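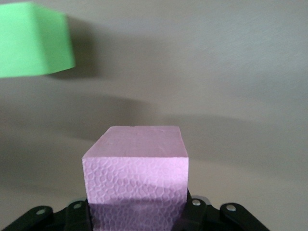 Settlement

The foam arrived from Drunen on a pallet, 128 blocks to a carton, and the intake sheet gave the grade as P-485, pink, one face moulded, remaining faces cut. My job at Posetex was to accept it or send it back.

The procedure for acceptance is short. A block is drawn from the carton, placed on the steel table with the cut face up, and measured along three edges. The moulded face is inspected for closed cells and for tearing in the grooves. The block is then loaded with a 200 gram plate, left for 2 minutes, unloaded, and measured again. The difference between the readings is called the settlement. Foam that does not recover is of no use to Braveser, who put it under instruments and expect it to stay the height they paid for.

I had been doing this for nine years when the first block came up taller than it went down.

The increase was small, less than the thickness of the pencil line I used as a datum. I recorded it as a reading error, cleaned the gauge and repeated the test. The second figure was higher than the first. I drew another block from the bottom layer and got the ordinary result, a slight loss, within limits. I went back to the first block and it had gained again.

There is no box on the form for this. The column is headed Loss, and the computer will not take a minus sign in it. I entered zero, initialled it, and put the block on the shelf above the sink with a label giving the date, March 28, 2019, and the carton number.

The Nolte gauge was sent away for calibration and came back with a certificate. It had been correct. I measured the block each morning before the heating came on and each evening after it went off. Temperature made no difference. Neither did moving it to the cold store, where it spent a weekend between two drums of adhesive. The edges stayed square. The cells on the moulded face stayed the same in number and became slightly larger, so that a groove which had held the tip of a drawing pin came to hold the head.

By June it no longer fitted between the shelf and the one above. I took out the upper shelf.

I should have reported it. The wording of the quality manual is that any material outside tolerance must be reported, and I read the clause several times. Tolerance is defined there as permitted loss. The block had lost nothing. On a strict reading it was the best foam we had ever bought.

The rest of the carton was accepted and went out to Braveser in the usual way. They have made no complaint. A note came back with the last delivery slip, in a hand I did not know, asking whether the supplier had changed the height of the blocks, and by how much, and whether it was finished.

I filed the note under correspondence. Then I put the plate on the block and started the clock, and at the end of the time I lifted the plate off and read the gauge. It was outside the range of the dial. I fetched the steel tape from the drawer, and a chair to stand on.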